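Drenent brings its weighted hoop classes to Imalar

10/02/2022

I've been banging on about weighted hoops to anyone who'll listen since November, so you can imagine how pleased I was to hear that Drenent is finally running proper classes at the Imalar leisure centre. Two a week to start with, both in the upstairs hall, and there's room for 26 of us in each.

If you've not tried one, it's a snug belt that clips round your waist with a little weight on a cord that swings round as you move. You don't have to keep it up like the hoops we had at school (thank goodness, I was useless). You just find a rhythm and keep going, and ten minutes in your tummy muscles know all about it!

The classes are being taken by Siham Awwad, who some of you will remember from the Bednárik step sessions. I rang her to ask what beginners should expect and she was lovely about it. "Come in anything you can move in and eat lightly beforehand," she told me. "If you need to stop, stop. I'd much prefer people did twenty good minutes than struggled through the lot."

Each session lasts 60 minutes, with a long warm-up, three rounds on the hoop and some floor work with resistance bands at the end. I went along to the taster and the band bit was what finished me off. My legs were like string on the stairs.

There's a children's room on the ground floor as well, open during both classes, and you can book a place in it when you book your own.
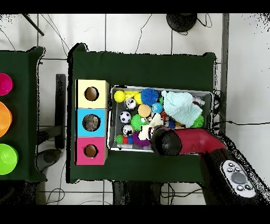

Toys in a wire basket, with three coloured boxes alongside.

Drenent is lending out the belts, so you needn't buy anything before you've had a go. They come from Grilteck and they add or lose links to fit, and Siham will help you get the size right if you turn up a bit early. If you've already got your own you're welcome to bring it, though she does ask that you leave the heavier weights at home for the first few weeks.

Kayode Fashola, who looks after bookings for Drenent, says the taster filled up within a day and he's hoping to add a gentler daytime class if enough people ask. So please do ask! I know at least four from my walking group who can't manage evenings and would be there like a shot.

One sensible note from me: if you've got a bad back, you're pregnant or you've had an operation lately, have a word with your doctor first. Siham will ask everyone to fill in a short health form anyway.

You can book at the leisure centre front desk or by phone on extension 2642. I've put my name down for the early class and I'll be at the back, near the fan.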